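Firkov Teach Kit

If you've ever wanted to show a robot a chore instead of programming it, this is the kit we built for you! You put on the head camera and the two wrist bands, do the job the way you'd do it at home, and the Firkov records your hands and your view together. Clearing and stacking dirty plates is the task most new owners start with, and it's a great one - lots of gripping, tilting and handing over. 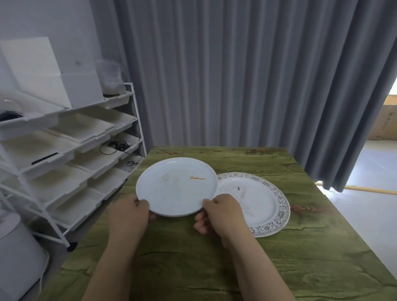
Once you have a batch of takes, plug the dock into your arm controller and switch to remote mode. The same bands now drive the arms live, so you can step in at the tricky moments (thin rims, slippery edges) and save those corrections with the rest. Nawal Abdel Rahman, who wrote the playback software, likes to start with 200 short takes of one task. We've had lovely results with 97.

In the box: head camera, two wrist bands, dock, charging cable, soft case
Weight of head camera: 721 g with strap
Part number: 2215
Works with: Slaoui and Jiltov arms
Spare straps and bands ship from our Skinesberg workshop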